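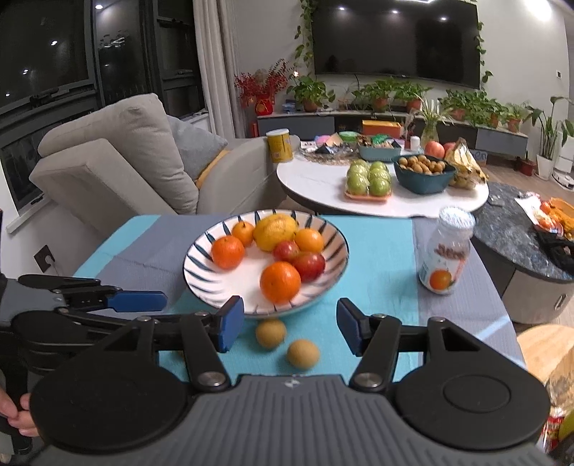 Figure 3. View from the right-hand tool during collection in a living room.

4.2 Collecting demonstrations in homes

The second part of the data was collected in lived-in homes, using the same pair of hand-held grippers as in the laboratory part. Each operator holds one tool in each hand and carries out the task directly, so no robot is present while a demonstration is being given. The camera is fixed to the tool and looks along the fingers, so both the fingertips and the objects in front of them stay in view through most of a reach. In Figure 3 the two fingers with their blue pads are open on either side of two small brown fruits on the tablecloth, with the fruit bowl directly behind them, and the other tool comes in from the left. We kept views of this sort in the training set even though much of what they contain (the television, the plants, the snacks on the coffee table) has nothing to do with the task. The laboratory recordings were made against a plain bench, and policies trained on those alone did poorly when the background changed.

Operators were given a short written instruction for each task and were free to choose how to carry it out. The instruction named the object and where it should end up, for example "put the loose fruit in the bowl" or "move the bottle to the other table". It did not say which hand to use. We had at first asked for the right hand to do all of the grasping and the left to hold or steady, but Tove Snorradóttir, who ran the first home sessions, found that operators walked around the furniture to keep to this rule, and the recordings filled up with long stretches of walking. The rule was dropped after the second home, and recordings made under it are not used in this paper.

Before each session the operator calibrated the tools by closing and opening both grippers fully, then holding them still side by side. This takes less than a minute. The finger opening is read from the linkage and stored with every camera frame. The position of each tool is estimated offline from the camera and the motion sensor in the handle, using the Stevard pipeline described in Section 3.3. Where the estimate failed, normally after a fast turn or when the lens was close to a blank wall, the whole demonstration was thrown away. We did not try to repair the gaps.

The full home set contains 2000 demonstrations, of which 914 involve both hands in contact with an object at the same time. The rest are single-handed tasks in which the second tool was held out of the way or simply not needed. We report results on the two groups separately in Section 5, as they behave very differently.

4.3 Object choice

No objects were brought to the homes. Operators worked with what was there, and small items such as fruit, sealed snacks, jars and bottles made up most of what was handled. This has some clear drawbacks. The objects are not the same from one home to the next, they were not weighed or measured, and soft fruit was sometimes marked by the fingertips and had to be replaced. In return, the set covers a spread of shapes and surfaces that we would not have thought to buy.

Small round fruits gave the most trouble. They roll when touched on one side only, and the fingers must come down with the fruit well centred before they close. Operators learned this quickly and most began to tilt the tool forward so that the pads met the cloth first. On the robot, however, the same tilt brings the wrist close to the table, and in early trials the arm stopped on its force limit before the grasp was complete. Lingyun Cai solved this by raising the tool mount on the arm and repeating the hand-to-robot alignment. All results in this paper use the raised mount.

Large oranges and apples were easier to grasp but harder to release. When placed on top of other fruit they often shifted after the fingers opened. We counted a placement as complete if the fruit was still in the bowl two seconds after release.

4.4 Comparison with remote control

For comparison we collected a smaller set by remote control, using the Flustomero two-arm station in our laboratory. The operator sits behind the arms and moves a pair of leader arms of the same shape, and the follower arms copy the motion. The station cannot be moved without taking it apart, so this set was recorded in one room, which we furnished with a dining table and a low side table.

Three of the authors and two paid operators used both methods. Remote control was slower for every task we tried. The gap was smallest for moving a bottle between tables and largest for picking up small fruit, where operators had to judge the height of the fingertips from behind the arms. Several of them would lower the gripper until it touched the cloth and then lift it slightly before closing. This habit shows plainly in the learned policy, which makes the same touch and lift even when the fruit is in clear view of the wrist camera.

Remote control does have one strong point. Every motion it records is one the robot can carry out, since the robot has already carried it out. Hand-held demonstrations carry no such promise. Of the demonstrations from homes that passed tool tracking, 31 contained a pose that our arms could not reach at any base position we tested. These were mostly low reaches under a table edge. They were left out of training but are kept in the released set with a label.

4.5 Checking and labelling

Each demonstration was watched in full by one person who had not recorded it. The checker marked the start and end of the task, confirmed that the written instruction matched what was done, and noted drops and second attempts. Drops were kept if the operator recovered without putting the tool down. Recordings in which a face or a readable letter or document appeared were removed at this stage, and residents were given a copy of their own recordings and could withdraw any of them.

Disagreements over start and end times were common where one task ran straight into the next. We settled on the moment the tool first moved towards the object as the start, and the moment both fingers were clear of it as the end. Anqi Fan relabelled the earliest sessions to match.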